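Search the archive Go
Home | Lists | Threads | Log in

Re: [porbridge-soup] bean soup for a crowd

Hi all! The list went quiet for a while, so I'm glad the bean question woke it up. Quoting the bit I'm answering:

> I want to make the Bollanico soup in December, but the recipe
> feeds six and I'll have 15 at the table. Do I just multiply
> everything? And are canned beans OK?

I've made this one for 15 and I wouldn't multiply the salt or the rosemary (I did once, and it tasted like a hedge). Double those, then taste. The beans and stock you can scale straight up.

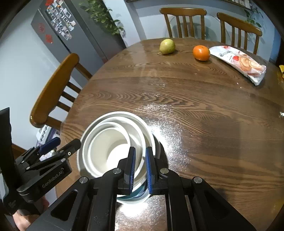
Canned is fine by me, though I soak dried ones overnight if I remember. The Vatero beans hold their shape better than the Araya ones, which go creamy - lovely if you like it thick! I cook mine the evening before and warm it up slowly with a splash of water.
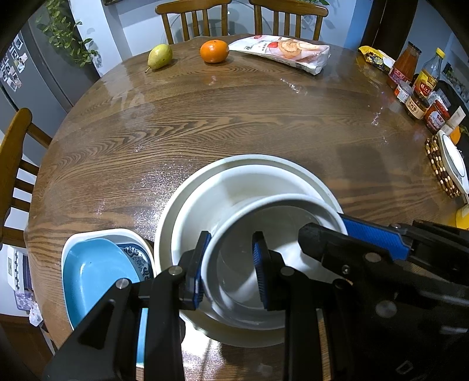
Can the soup be frozen?
It freezes well as long as you leave the pasta out and cook that fresh on the day.

My long version is message 1756 in the archive, with the bread recipe underneath.

Contact the list owner | © Porbridge Soup List | Back to top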